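Working Around Cabinets with Hand-Held and Automated Grippers
Household Practice Notes - Bonditz Home Automation, revised Apr 23, 2025

These notes apply to any task in which a gripper opens, closes or reaches into household cupboards. Read them together with the Farner safety sheet supplied with your unit.

Before starting, open each door by hand and check that it swings freely to its full extent. Tighten loose hinge screws. Keep fingers, cords and tea towels clear of the hinge side at all times. 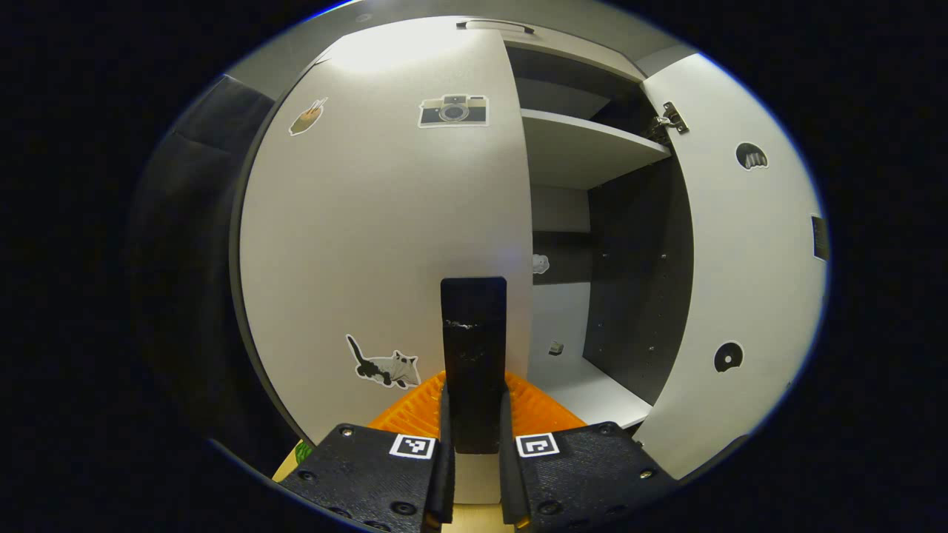

Closing force at the fingertips must be set to level 2 for cabinet doors. Higher settings may mark painted or glossy surfaces. Wipe the finger pads with a damp cloth after every 200 cycles and replace them at 2000 - sooner if the colour comes off on the work.

Markers on the fingers must be kept clean and flat. Do not cover them with tape.

Children and pets are to remain outside the working area until the gripper has been switched off.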